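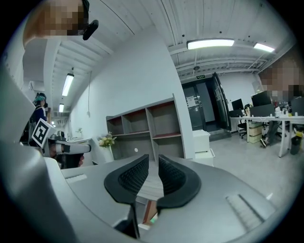 The Cuvus dusting kit is a set of nine small brushes in a roll-up pouch, sold for cleaning electronics and household appliances. I bought mine in May to replace a paintbrush and a bag of cotton swabs. Most of my dusting trouble is with vents. A ribbed grille of parallel slots, like the one on the right side of the gray body in the photo, holds lint along every edge, and a cloth only pushes it further in. The flat brush in this kit has bristles stiff enough to lift the lint and thin enough to get between the slats. It did the back of our router, a space heater and the bathroom fan cover in one evening.

The other brushes are mixed. The two round ones are soft and good for keyboards and lamp switches. The long angled one is meant for refrigerator coils, but the neck bends if you lean on it, and I went back to my old coil brush. Three of the smallest are so alike that I can't tell them apart without reading the handle.

Handles are plain plastic with a hole for hanging. They wash well in dish soap and dry overnight. The flat brush shed a few bristles the first week and has been fine after that. The pouch is the weak part: the tie came off, and I use a rubber band now.

Zulkifli Ismail at the hardware store in Prilthorpe sells the flat brush on its own under the Nugroho name. It costs less than the set and looks the same to me apart from the handle color. If vents are your main problem, buy that one. The full kit makes more sense if you also clean keyboards and camera gear.

Four stars, one off for the pouch and the coil brush.

Anisa Sitompul
2026-08-28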